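Notes de cours – Ranger et transporter ses papiers
Atelier « Organisation du travail personnel », deuxième partie

Bon, on reprend là où on s'était arrêtés en juin. Je vous remets au propre ce que j'ai raconté à l'oral, avec les deux ou trois choses que j'avais oubliées (merci à celles et ceux qui m'ont écrit pour me les réclamer !). La première partie portait sur le tri, celle-ci porte sur ce qui vient après : où on met les feuilles une fois triées, et dans quoi on les trimballe.

1. Ce qui bouge et ce qui ne bouge pas

Je commence toujours par séparer les papiers en deux familles. Il y a ceux qui restent à la maison ou au bureau – contrats, relevés, diplômes, tout ce qu'on consulte deux fois par an – et ceux qui voyagent avec nous. Les premiers vont dans un classeur ou une boîte, on en reparlera. Les seconds, c'est le sujet du jour, et c'est là que je vois le plus de dégâts. L'an dernier j'ai perdu une attestation dans un bus Citura, glissée entre deux cahiers. Je l'ai cherchée une semaine, j'ai appelé, j'y suis retournée, rien. Depuis, aucune feuille volante ne sort de chez moi sans être enfermée dans quelque chose.

2. Les contenants

La chemise cartonnée : très bien sur une étagère, mauvaise dans un sac. Les coins se cornent et tout glisse par le côté.

La chemise à élastiques : mieux. Vérifiez que les élastiques tiennent bien, les miens lâchent toujours au bout d'un hiver.

La pochette perforée : parfaite dans un classeur, mais ouverte en haut, donc à éviter toute seule au fond d'un cartable.

La pochette à glissière : ma préférée pour le transport. Prenez-la un peu plus grande que vos feuilles. J'en ai acheté de toutes sortes, y compris un lot Skonano dont je suis très contente, et le trieur Hoston que certains d'entre vous m'ont vu poser sur le bureau complète bien l'ensemble pour ce qui ne bouge pas.

3. Remplir sans bourrer

On tasse les feuilles sur la table, on les aligne bien, petit côté puis grand côté, et seulement après on les glisse à l'intérieur. Si la glissière force, c'est qu'il y en a trop ! Je me limite à 60 feuilles par pochette, et je passe à une deuxième au-delà. On enlève les trombones, qui marquent le papier et finissent par percer le plastique. Les agrafes, passe encore.

Autre point sur lequel j'insiste : un dossier, une pochette. Mélanger les impôts et les notes de cours « juste pour aujourd'hui », je l'ai fait, et j'ai rendu à un guichet un plan de dissertation.

4. L'étiquette

Une étiquette courte, deux mots maximum, écrite au feutre et collée à l'extérieur. J'évite les dates trop précises, je mets plutôt le nom du dossier. Pour les familles nombreuses, un code couleur marche bien (chez moi le vert, c'est l'école).

5. Exercice pour la prochaine fois

Videz votre sac sur une table. Prenez tout ce qui est en papier et faites vos deux familles, ce qui reste et ce qui voyage. Ensuite, préparez une seule pochette, la plus urgente, et apportez-la. Comptez 11 minutes, pas plus, je vous assure que ça suffit si on ne se met pas à relire les vieux courriers.

Pour ceux qui veulent aller plus loin, la fiche Hosseinzadeh distribuée au premier cours reste valable, surtout la page sur les durées de conservation. Je la laisse en libre-service à l'entrée de la salle.

6. Vérifier le contenu de temps en temps

Une pochette fermée, on a vite fait de l'oublier. Moi je fais un contrôle au début de chaque mois : j'ouvre, je sors tout, je regarde feuille par feuille ce qui doit encore voyager. Le plastique transparent aide beaucoup, on repère les problèmes avant même de tirer la glissière – sur le papier blanc de cette pochette à fermeture verte, par exemple, la longue traînée sombre saute aux yeux, et je sortirais la pile pour voir quelles feuilles sont à réimprimer. Pensez aussi à passer un chiffon à l'intérieur avant de tout remettre.

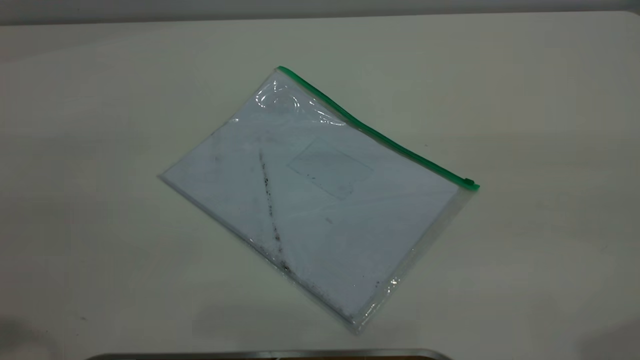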